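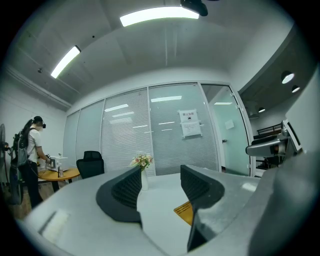 Riltik hand gripper with the ribbed soft pads fitted, club room.

I get asked about this thing every time our robotics club opens its doors, so I finally gave it a page of its own. The Riltik is a gripper you hold in your hand, with two fingers and a soft textured pad on the inside of each. We use it in the beginner class and for the student projects in the spring, and if your school or club wants a kit, the order details are further down.

What I like most is how fast a new student gets going. You pick it up, you squeeze, the fingers close. Gisela Lenz had her group moving paper cups between two tables before I'd even finished taking attendance (I was a bit jealous, my first lesson plan took three evenings!). After that they work through a set of 200 short pick-and-place tasks, and the good recordings go into their own training runs.

The pads are the part that wears. Ours get swapped at the start of every term, and there are spares in the box. Please don't clean them with alcohol wipes – we did that for a whole season and they went shiny and slick. Dish soap and a soft toothbrush work fine.

What comes in the club kit:
Gripper, assembled
2 spare pad sets
Charging cable
Printed task cards, English or Dutch
Hard case with foam

Weight without the case: 500 g

Price for clubs and schools: 1,730 euros, shipping extra. Single grippers for home use aren't on the list yet. Stijn Postma keeps the waiting list, so write to him if you want to be on it.

Teams going in for the Wurnau student challenge can borrow a kit through August. Luuk De Haan and Wian Coetzee took one last year for their table-clearing project and came back with a long list of complaints about the old trigger spring, and the new one is so much better for it. Small hands can finally hold it closed for a full task!

Replacement pads and springs are on the parts page.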